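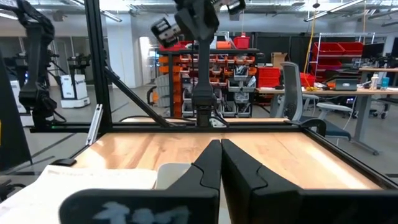

Wooden tabletop and a white cloth.

How to pack for our October coach trip

Print this page | E-mail this page

Every autumn I'm asked the same thing by the people coming to Mondine with us: how on earth do you get a week into one case? I've done this trip a good few times now (and packed badly for most of them!), so let me take you through it slowly.

Start with the coach company's rules. Urken allow one case of up to 13 kilos each, plus a small bag for your knees. Weigh the case empty first and write the number down, you'll be glad of it later.

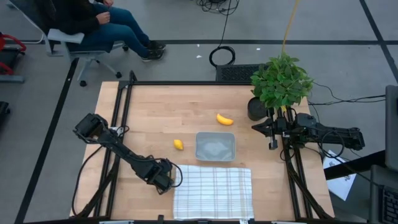 Rolling your clothes does save room, but begin with the shoes, heels against the wheels, and stuff your socks inside them. Then roll the jumpers, then the shirts, and tuck the small things down the sides. You'll want a good flat surface for all this, and a light wooden table like this one, with the grey carpet round it, is far kinder on the back than a bed. Lay the whole lot out before a single thing goes in, and put two tops back in the wardrobe. You won't miss them, I promise.
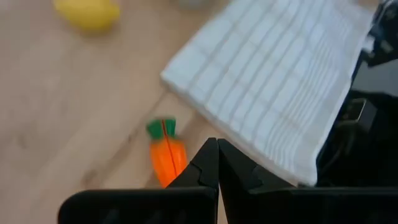 Something yellow on the table.

Last of all, your papers. Put your passport, the Ongart hotel voucher and 50 euros in small notes in the knee bag, because the café at the Fondari stop doesn't take cards. Vichien Jaidee will have the seating list at the coach door from 6.30 in the morning, so do have your booking slip handy for him.

Print this page | E-mail this page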